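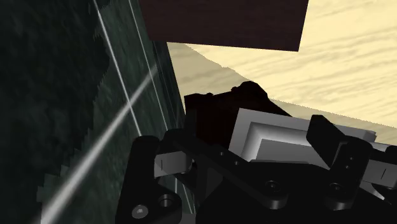

**When does a studio get paid for a boxed game?**

Usually some months after the copies leave the warehouse. The publisher holds back part of the money until the shops have finished sending unsold stock back, and only then works out the final amount owed.

# Week 2: Boxed copies, pre-orders and returns

Lecturer: Ro-un Koo

Read these notes together with the Marberg contract extract from last week. You will need the clause on reserves for the tutorial.

## Who is in the chain

Most boxed console games pass through the same set of hands. The studio makes the game. The publisher pays for manufacturing, packaging and most of the advertising. The platform holder approves the game for its console and charges a fee on each copy made. A distributor warehouses the stock and trucks it to shops. The retailer sells it.

Our running case has fewer parties than usual, so it is easier to follow:

| Role | In our case |
|---|---|
| Studio | Tuhumury |
| Publisher and distributor | Marberg |
| Platform | Nindden handheld |
| Retailer | Zandcombe |

Marberg does its own distribution. That removes one margin from the calculation, but it also means the studio has no outside party to check stock figures against. Keep this in mind when we get to auditing.

## Sell-in and sell-through

These two terms are mixed up in news stories all the time, and sometimes in company reports as well.

**Sell-in** is the number of copies the publisher ships to retailers. The retailer has been invoiced for them, but they may be sitting on a shelf or in a back room.

**Sell-through** is the number of copies bought by customers at the till or online.

A publisher that announces "copies sold" in launch week is nearly always talking about sell-in. If you are writing about a launch and the source doesn't say which, write "shipped" or ask. Don't guess.

The gap between the two is what causes trouble later. A large sell-in looks good in February and can turn into a pile of returns by winter.

## Pre-orders

Pre-orders are used for two purposes: to estimate the first manufacturing run, and to persuade shops to take more stock.

Zandcombe took 907 pre-orders for the Tuhumury game across its shops and website. Three things to know about a figure like that:

- A pre-order with a small refundable deposit is a weak promise. Some customers cancel, and some never come in to collect.
- Pre-orders for a limited edition behave differently from pre-orders for the standard box. Limited edition buyers nearly always collect.
- The same customer may have a pre-order at more than one chain until they see which gets stock first.

The 907 included 300 for the limited edition, and that was every copy of it made. "Sold out" was a fair description of the limited edition. It said very little about the standard one, where Marberg could make as many as it wanted. When you read that a product sold out before launch, look for how many were on offer. Often the announcement leaves that out.

## Manufacturing runs

Cartridges for the Nindden handheld are ordered through the platform holder, paid for up front, and can't be returned. There is a minimum order, and reorders have a lead time of several weeks. Discs are cheaper and faster to reorder, so publishers working on disc formats can afford to start with a smaller run.

With cartridges the publisher has to choose:

1. Order a lot at the start, and risk being stuck with stock that has already been paid for.
2. Order a small run, and risk empty shelves in the weeks when most of the advertising is running.

Marberg went with the small run. The shelves did go empty in the larger Zandcombe shops. Tuhumury complained, and the emails in your reading pack date from that fortnight. Read them in order. The tone changes quite a bit once the reorder arrives.

## Returns and price protection

Retailers rarely carry the whole risk of unsold games. The contract normally gives them one or both of the following.

**Right of return.** Unopened copies can go back for credit, within a set period and sometimes up to a set share of the order.

**Price protection.** If the publisher lowers the recommended price, it credits the retailer the difference on copies still in stock. The retailer keeps the game on the shelf at the lower price.

Publishers generally like price protection better. Returned boxes have to be freighted, counted, checked and stored, and a returned cartridge has little value unless another retailer wants it.

## The reserve

To cover both of these, the publisher keeps part of the studio's royalty in a reserve. Points to look for in a contract:

- what share of the royalty is held
- how long it is held, and whether the period starts at shipping or at the end of the quarter
- whether reorders start a new reserve
- whether the limited edition is included, even when it can't be returned
- what paperwork the studio receives when the reserve is released

The Marberg extract is silent on the fourth point. Marberg held a reserve on all 300 limited edition copies, although Zandcombe had bought them on firm sale with no right of return. We'll spend most of the tutorial on whether it was entitled to.

## For the tutorial

Bring a marked-up copy of the extract. Write half a page on how you would reword the reserve clause if you were acting for Tuhumury, then a few lines on how Marberg would be likely to respond. Handwritten is fine if it's legible.

The reading on digital storefront payments has moved to next week.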